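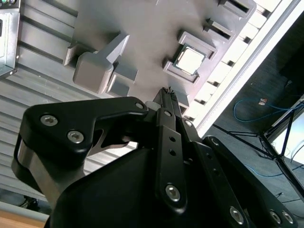 Umut Güneş wrote in to ask why small screws always go missing on the last step of a job, and whether a divided tray is worth the drawer space. The short answer is yes, if you use it in order. Put the first screws you remove in the first pocket, the next set in the second, and work back the other way when you close up.

A muffin tin or an egg carton does the same work. A strip of masking tape along the edge gives you somewhere to write what came from where. Keep the tray on the side of your writing hand, and don't use it for pens or coffee spoons between jobs.

Dusting the things that plug in

Most household electronics want a cleaning every September, before the heating comes on and the windows stay shut. Shut the device down, unplug it and move it to a table with good light. Carpet is a poor place for this.

Use a soft paintbrush for loose dust and short bursts of canned air for corners. Hold the can upright - tipped over, it can spit liquid. If there's a fan, hold the blades still with a finger while you blow. Skip the household vacuum, which can build up static near the parts.

Touch bare metal on the case before you reach inside, and again if you walk away and come back.

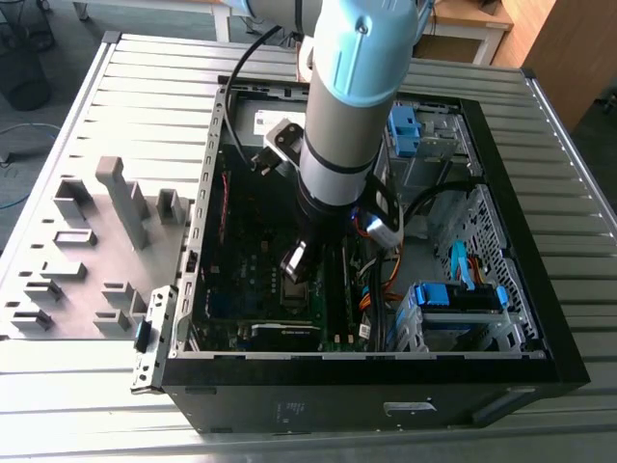 A reader in Hatville says she lays her desktop flat before opening it, and that she stopped dropping screws into the works once she did. Good advice. It also lets you see where each cable goes before you pull one. Take a picture with your phone if you plan to unplug more than one.

Wiping down the bench

Bare metal and painted tops clean up with warm water and a drop of dish soap. Dry them right away. Oil spots need a little rubbing alcohol on a rag, with the window open. Grooved surfaces hold grit, so run an old toothbrush along the grooves first and wipe second.

Wash the rags on their own, and let any that had alcohol on them air out before they go in the machine. The toothbrush can live in the tray drawer. Mine has lasted 8 years and still has most of its bristles.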